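# Left hand thumb stops short of the button after re-homing, cable or calibration?

**Posted in Maintenance and Setup by tomlin_cell**

Hello all. I look after one two-arm cell with Plara arms and five-finger hands from Haberkorn. The task is a simple one for the left side: move to the button, press it with the thumb, open, go back. It did this for weeks with no change to the program. In March 2024 we updated the hand firmware, and I had to home both hands again. After this the left thumb stops a little before the button. The arm reports that it is in position, and the hand reports no fault.

What I did until now:

- homed the left hand again, five times
- loaded the old taught point from the backup and compared it, the values are the same
- cleaned the button and put it back on its mark
- changed the finger speed from 700 to the default, no difference

The only message in the log is code 231, "reference accepted with offset". The manual from Haberkorn has one line about it, and this line says to contact support. I wrote to them and I am waiting.
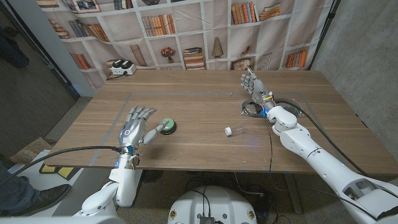
My suspicion is the cabling on the left side. When I homed the hand, I moved the cable to have a better reach to the connector, and I am not sure I put it back the same way. It leaves the wrist and goes to the left across the front edge of the table, while on the right arm the cable follows the arm down. The press point is quite low, so the wrist has to turn, and maybe the cable pulls a little at the end of this turn. But can a cable really make such an error and the arm still says "in position"? I would like to understand this before I teach the point again, because teaching over a mechanical problem is a bad habit and I have paid for it before.

Also a second thing, maybe connected. With the fingers in the open position, I have the feeling that the small differences between them are larger than before the update. I have no measured values from before, so I can't prove it. Is there some easy check for this without the Haberkorn gauge? We don't own one.

Thank you for reading, and sorry for the long post.
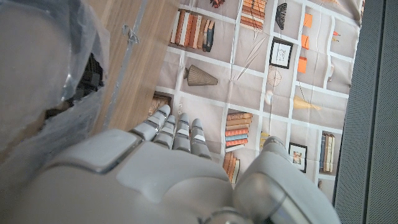 **Ayman Ramadan**

For me code 231 is the important part of your post, and the cable comes second. "Accepted with offset" means the hand found its end stops, but not where the old firmware expected them. It then moves its own zero and continues. The arm knows nothing about this. It brings the wrist to the taught point and is correct to say it is in position. The error is all in the thumb.

I would go in this order:

1. Power off the hand only, and leave the arm on with brakes closed. Wait until the hand lights are off.
2. Move the thumb by hand through its whole way, slowly. You should feel the same resistance from one end to the other. If there is a hard place, stop and look for dirt in the joint.
3. Power on and home with the wrist straight and nothing near the fingers. If you home with the wrist turned, the weight of the thumb can be enough for 231.
4. Read the offset of every finger in the service page and write it down. On my hands the normal value is under 4. If only the thumb is high, delete the stored offset for the thumb and home one more time.
5. Only then run the press at low speed, with a hand on the stop.

For the cable: yes, it can do something, but usually you see it as a position that changes from one cycle to the next. If yours stops at the same place every time, I don't think it is the cable. I would still fix it along the arm with two soft straps and leave a loop at the wrist. Don't use hard cable ties there, they cut into the jacket.

For the fingers without a gauge: take a flat piece of plastic, hold it across the fingertips in the closed position and use feeler gauges behind it. It is not exact, but it gives you numbers to compare next time. In the open position it is difficult, the fingers have different lengths and the eye makes mistakes.

**kd_numeck**

we had same thing on a Numeck arm. just teach the point again a bit lower and it works, 5 minutes

**Ayman Ramadan**

It works until the next homing, then the offset changes again and the thumb pushes too deep. Please do the offset first.

**tomlin_cell**

Thank you both. I homed with the wrist turned, I am now quite sure, because that was the only way I could reach the connector. The thumb offset in the service page is 19, and the other fingers are all under 4. I deleted the stored value and homed again with the wrist straight, and now it shows 3 and there is no 231 in the log. The press works at low speed. I will order soft straps from Killeo and do the cable before I go back to full speed – then I will write here if it stays good.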